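Search this site Search Go

About Katomik

Katomik is a policy research office working on regional economies: housing supply, business licensing, transport costs and the movement of working-age people between districts. It was set up by Hanneke Visser, formerly a planning economist in Povelia, and has 11 permanent staff.

The office publishes briefings and a longer annual review, which appears each February. Briefings are limited to 4 pages and are free to read.
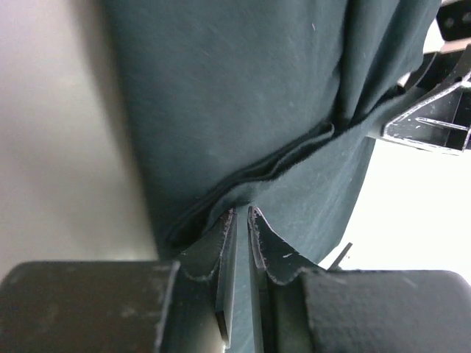
Each briefing states its sources, the period covered and any figures that were estimated. Drafts are read by one person outside the office before release. Corrections are added at the foot of the text and the original wording is kept.

The household survey covers 146 districts. Districts with fewer than 300 replies are reported jointly with a neighbour.

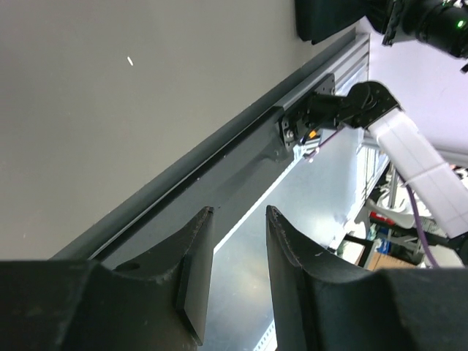 Funding and independence

Income comes from subscriptions to the data service and from a grant by the Segers Fund. Funders do not see drafts. Katomik takes no money from political parties and does not endorse candidates.

Requests for tables should be sent to the Petden office in writing.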